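Madel packing cell - software progress report, April

Prepared for Duvex by Veronica Pascu, Zamudio

Summary

The period covered by this report went mostly into the grasp planner and the closing controller for wrapped food. Both are now running on the cell computer. Perception for clear film is behind plan, and we are asking to move one work item from the next period to cover it. Spending on the software side is in line with the budget agreed at the start of the year.

Perception

The segmentation model was retrained on 354 labeled wrist camera images, of which 112 were held back for testing. It finds bread and filling edges reliably. It is weaker on the film. Highlights along the folds of the wrap are sometimes labeled as product edge, which makes the item look wider than it is and pushes the planned grasp outward.

We tried two fixes. Masking bright pixels before segmentation removed most of the false edges but also removed real ones on white bread against a white tray, so it was dropped. Adding a separate "film" class works better and is now the default. The remaining errors are mostly in the gathered part of the wrap, where film and bread overlap and the labelers themselves did not always agree. We have rewritten the labeling guide for that region and will relabel the affected images before training again.

Planning

The planner used to choose a grasp from the outline of the item alone. It now takes the class map as well and scores each candidate on how much bread lies between the fingers and how close the fingers come to the filling. Grasps low on the item are preferred, as this keeps most of the cut face in view of the wrist camera while it is held.

Planning time is 200 ms per item on the cell computer, down from well over a second with the old sampler. Most of the gain came from caching the finger collision shapes, which had been rebuilt for every candidate.

Control

The closing controller was rewritten. The old version drove the fingers to a fixed width and then checked motor current. The new one closes at a set speed, watches the current as it goes, and stops when the slope changes. The stop threshold is a parameter in the product file, so a new item does not need a code change.

Soft items are still the hard case. Bread gives under the fingers and the slope is shallow, so the stop comes late and the item is squeezed at the base. In the view below, a wrapped sandwich is held upright with its cut side to the camera, and the slices are pinched together where the fingers meet them. The lettuce and the red filling can be made out higher up. We want a stop rule that keeps the lower section closer to its original width, and will test a limit on finger travel after first contact.
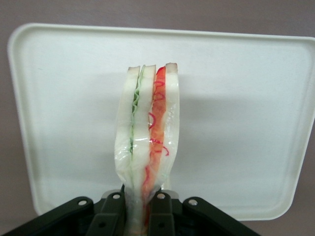 Tooling

Run logs now go to Cumus automatically at the end of each session. Each log holds the wrist images, the class maps, the chosen grasp and the motor current trace, all on one clock. A replay script lets us run a new planner version against old logs without using the cell. It does not yet replay the controller - that needs a contact model we have not built.

Open issues

There are 4 issues still open:

Film class errors in the gathered section of the wrap (relabeling under way).

Late stop on soft items, as described under Control.

Clock drift between the camera and the gripper driver after long sessions. A restart clears it. The cause is not known.

The product file has no version field, so older logs cannot be matched to the settings they were run with.

Request

We ask Duvex to agree to move the tray change detection item to the following period and to put that time into relabeling and the stop rule. The total cost does not change. If this is accepted, the next report will include results for the travel limit and a retrained model.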